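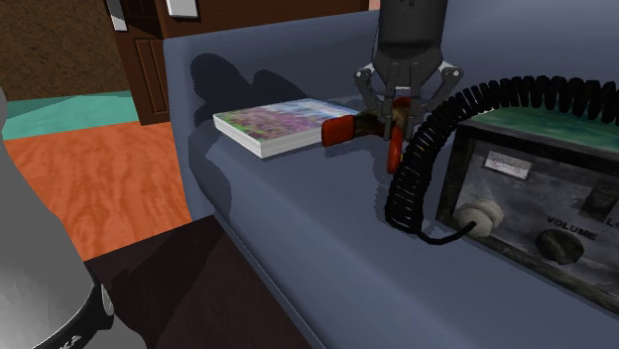 A blue-grey sofa and a clamp-like tool with red grips.

Readers of this blog will be aware that the tenancy at Drardale came to an end in November, and that the move to the new flat was entrusted to Limier. The following is set down for the benefit of anyone planning a similar move.

The firm was engaged on the basis of a written quotation, which covered 12 large items and all boxed goods. Ponetti had offered a lower price but declined to include the stairs. The contract required 4 weeks' notice, and this was duly given.

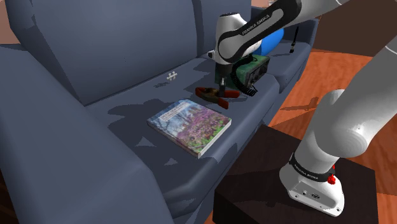 Insurance deserves closer attention than it commonly receives. The standard cover stopped at 3000 pounds for the whole load, and any claim had to be made in writing within three days of delivery. A higher limit was available on request, although the quotation made no mention of it.

Delivery was completed by half past two in the afternoon. One bookcase arrived with a split shelf. It has been passed to the Yalçınkaya workshop for repair, and the claim was accepted without dispute.

The deposit on the former property has not yet been returned. A further post will be published once the letting agent has replied.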